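Section 4: Setting Up and Looking After the Parts Bin

The Minska parts bin is a deep gray box with an open top. It has no moving parts, no settings and no battery, and it still accounts for 23 of the questions on our support list. Please read this section before writing in with number 24.

4.1 Placing the bin

1. Choose a flat, level surface. Gemma Bortolotti tested the bin on one that was almost level and spent an afternoon with every bar at the same end.
2. Set the bin down with the tall wall to the back and the low front wall facing you.
3. Check that the bin doesn't rock. If it rocks, shim the stand. Folded copies of this manual have been used, but we'd like you to finish reading first.
4. Tighten the 2 clamps by hand. A wrench will also tighten them, along with several things you'll regret.

CAUTION: Lift the bin only when it is empty. It has a metal bottom and it weighs more than it looks.

4.2 Loading the bars

1. Sort out any bars that are bent or chipped and put them aside.
2. Lower the bars in by the handful. Dropping them from shoulder height is quicker and can be heard in the next building.
3. Spread them over the bottom in a single layer. They don't need to be parallel, and they won't stay parallel if you insist.
4. Mix the colors. Red and dark green are both fine in the same load, whatever the old Ciria booklet told you.

Note: A bar lying hard against a wall is harder to pick up than one in the open. Nudge it inward if it bothers you.
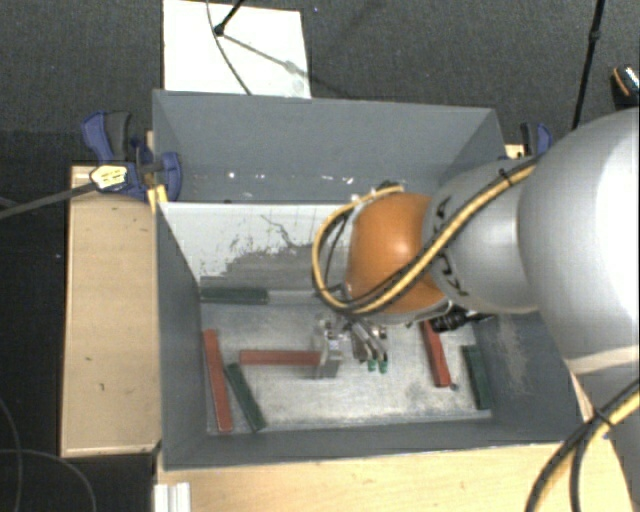

4.3 Wear and marks

A bin in regular use will not stay pretty. Scratches and smudges on the bottom are normal, as are rubbed patches on the walls. The pale inner panel at the back tends to go first, starting low down, where the bars hit it. Worn color is a matter of looks only. Do not touch it up with house paint. Raimo Rautiainen did, and for a month his bars came out with off-white ends.

Replace the panel if:
- an edge has lifted enough to catch a fingernail
- it moves when pressed
- a bar has managed to get behind it

The spare panel is part 268. Order one and keep it flat until you need it.

4.4 Cleaning

1. Take out all the bars. All of them.
2. Pick out small loose pieces by hand before wiping.
3. Wipe the bottom with a dry cloth, working from back to front.
4. Wipe the bars too, or step 3 was for exercise.

Clean after every 1,000 picks, or sooner if you can write your name in the dust. Entries in the log go under "Bin, general."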